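Pinza manual Mimex — equipo de demostración y jornada de puertas abiertas

Inicio > Equipos > Captura y manipulación > Pinza manual Mimex

Referencia: 558
Disponibilidad: bajo pedido. Unidades de demo en Famatia.
Última actualización: 25 feb 2020

Pinza de mano para tareas de agarre, con cámara montada en la propia herramienta. Se usa suelta o por parejas, una en cada mano. La persona hace la tarea como la haría normalmente, la cámara registra, y después el material sirve para entrenar el brazo Tetau (se vende aparte, ver su ficha).

Los que vinisteis a la jornada de noviembre ya la habéis tenido en la mano. Para los que no, resumen rápido y datos.

Qué incluye

— Dos pinzas, izquierda y derecha
— Dos juegos de almohadillas
— Soporte de cámara por pinza (la cámara no va incluida)
— Tornillería de repuesto y llave
— Maletín
— Guía de montaje en español y portugués

Datos

Peso por pinza, sin cámara: 300 g
Ciclos recomendados antes de revisar almohadillas: 1000
Pares de almohadillas de recambio: 4
Apertura: regulable por tope
Accionamiento: manual, sin motor, sin batería
Garantía: dos años, almohadillas excluidas

El tope viene de fábrica en la posición ancha. Para telas y papel, cerrarlo un punto o dos. Con objetos duros dejarlo como está.

La demostración

La hacemos siempre con cosas de casa. Nada de cubos de colores. Una mesa, una caja de cartón y lo que haya: paños, servilletas, paquetes pequeños. Los visitantes prueban primero sin instrucciones, unos minutos, y luego con el técnico al lado. En la primera jornada pasaron alrededor de 40 personas por la mesa y la cola llegó hasta la puerta, así que ahora va por turnos.

Lo que más se pregunta es la tela. Normal. Una tela no tiene forma fija, se dobla por donde quiere y si se agarra mal se queda en la caja. Lo suyo es entrar con los dedos abiertos, casi verticales, cerrar despacio y subir recto — sin girar la muñeca hasta que el paño esté por encima del borde.
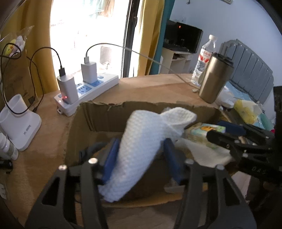 Paño blanco de tejido gofrado sujeto entre las almohadillas azules, sobre la caja de cartón. A la derecha, una segunda pinza.

Segundo ejercicio, el papel. Servilletas y pañuelos en paquete. El paquete es fácil, la servilleta plana no tanto: hay que pellizcar un canto, y si la almohadilla tiene polvo patina. Limpiar con un paño humedo, sin alcohol, y dejar secar.

Tercero, a dos manos. Una pinza sujeta y la otra saca. Aquí es donde la gente se cansa antes, el agarre pide postura. Recomendamos tandas cortas y mesa a la altura del codo.

Los dedos son de placa negra con ranuras caladas. Las ranuras quitan peso y dejan ver algo más el objeto. Los tornillos de las articulaciones quedan a la vista, se aprietan desde fuera sin desmontar nada. Repasarlos después de la primera semana de uso, aflojan un poco al principio.

Preguntas que nos llegan

¿Sirve para zurdos? Sí. Se intercambian las dos, solo hay que volver a calibrar la cámara.

¿Se puede comprar una sola? De momento no. Estamos en ello.

¿Hace falta una sala especial? No. Despacho, cocina, dormitorio, lo que tengáis. Con ventana de frente mejor fijar la exposición antes de empezar, que si no la cámara anda subiendo y bajando.

¿Vale con el brazo Soltani? El acople es distinto. Hay adaptador, plazo tres semanas, preguntad antes de pedirlo.

¿Las almohadillas de la versión anterior sirven? Encajan pero quedan cortas. Mejor las nuevas.

Próximas visitas

Las demos en Famatia siguen abiertas, con cita previa. Grupos pequeños, una hora y media más o menos. Podéis traer vuestros propios objetos y de hecho lo preferimos, así se ve con lo que vais a trabajar de verdad. Nada de líquidos abiertos ni de cristal fino, por favor.

Centros de formación: hay préstamo de dos semanas, con fianza. El transporte de ida lo ponemos nosotros, el de vuelta lo paga el centro. Las pinzas se devuelven en su maletín y con las almohadillas puestas, tambien las gastadas.

Para pedir cita o presupuesto, formulario de contacto indicando referencia y número de asistentes. Contestamos en dos o tres días laborables.

Productos relacionados: brazo Tetau — adaptador Soltani — almohadillas de recambio (juego)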